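La vaisselle des autres
Entretien avec la fondatrice de l'atelier Kosley

Elle a mis l'eau à chauffer avant même que j'aie retiré mon manteau, et elle s'est excusée trois fois du désordre, que je n'avais pas remarqué. La fondatrice de Kosley préfère qu'on ne donne pas son nom (« Dans le quartier on m'appelle la dame aux assiettes, et cela me va très bien »), mais pour le reste elle parle volontiers, longuement, en revenant sur ses pas dès qu'un souvenir lui paraît mal raconté.

Depuis l'ouverture, elle rachète de la vaisselle dépareillée, celle des greniers, des successions, des cantines qui ferment, et elle la loue ou la revend à des gens qui reçoivent. Tout a commencé par un repas de famille, un mois de décembre, dans la maison de Reltitz. « Nous étions 35, ma grand-mère avait insisté pour que personne ne mange dans du carton. On a sorti ce qu'il y avait, des assiettes à fleurs, des assiettes à liseré, des bols de petit déjeuner pour ceux du bout de table. Ma tante trouvait cela honteux. Moi, j'avais treize ans et je trouvais que c'était la plus belle table du monde ! »

Elle rit encore en y pensant. Plus tard, quand il a fallu vider cette même maison, elle a demandé qu'on lui laisse le contenu des buffets, et ses cousins, soulagés, lui ont donné aussi celui de la cave. Il y avait 300 pièces, enveloppées dans de vieux journaux, et deux soupières sans couvercle qu'elle garde toujours chez elle, l'une pour les clés, l'autre pour les oignons.

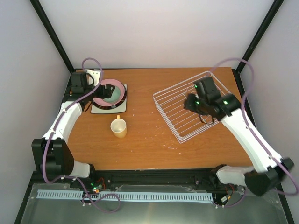
Une pile de vaisselle et une tasse jaune pâle, à gauche du plateau de bois.

Je lui demande comment on compose une table avec des choses qui ne vont pas ensemble. Elle réfléchit un bon moment, tourne sa cuillère, puis me répond qu'il faut commencer par les tasses. « Les gens commencent par les grandes assiettes et ils s'arrachent les cheveux. Une tasse, on la tient, on la regarde de près, on en tombe amoureux. Après, le reste se range autour d'elle, un peu comme des invités. » Elle conseille de garder une seule constante, la taille ou bien le ton du fond, blanc ou crème, et de laisser courir tout le reste. Le mélange du blanc et du crème lui a longtemps paru impossible, elle s'y est faite, surtout le soir.

Sur l'entretien, elle devient intarissable. Pas de lave-vaisselle pour les filets dorés, jamais, même en programme court. Un torchon plié entre les assiettes décorées. Pour les traces de thé, du bicarbonate et de la patience, et surtout pas d'éponge grattante. Elle tient ces habitudes de son passage chez Drosis, une faïencerie où elle a travaillé deux saisons au tri, à repérer les bulles dans l'émail. « On apprenait à écouter. Une assiette fêlée, quand on la fait tinter, elle répond mal. Je le fais encore au marché, les vendeurs me prennent pour une folle. »

Le catalogue compte désormais 700 références, qu'elle tient dans un cahier à spirale doublé, à contrecœur, d'un tableau sur l'ordinateur. Les demandes changent. Il y a les mariages, bien sûr, mais aussi de plus en plus de petites tables, des anniversaires à six, des goûters. Le restaurant Duangkaew lui a pris un lot entier de bols à riz, tous différents, et les clients ont maintenant leur préféré et le réclament en arrivant, ce qui complique joliment le service.
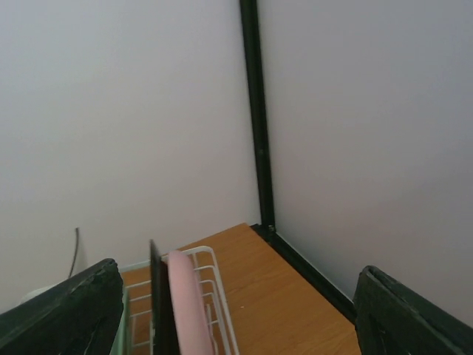

Pour une lectrice qui nous a écrit après l'annonce de cet entretien, tout cela reste un luxe de gens qui ont de la place : dans son deux-pièces, une seule série d'assiettes empilables lui suffit, et elle avoue que les motifs mélangés lui fatiguent les yeux.

Je rapporte l'objection, qui est accueillie avec beaucoup de gentillesse. « Elle a raison, les vieilles assiettes s'empilent mal, c'est leur grand défaut. Alors qu'elle garde sa série et qu'elle s'offre une tasse. Une seule, celle du matin. Si elle ne lui plaît plus au bout d'un an, elle me l'apporte et je la lui échange. »

L'eau avait eu le temps de refroidir et il a fallu la refaire chauffer. Nous avons bu le thé debout, en parlant de la soupière aux oignons, dont elle cherche toujours le couvercle.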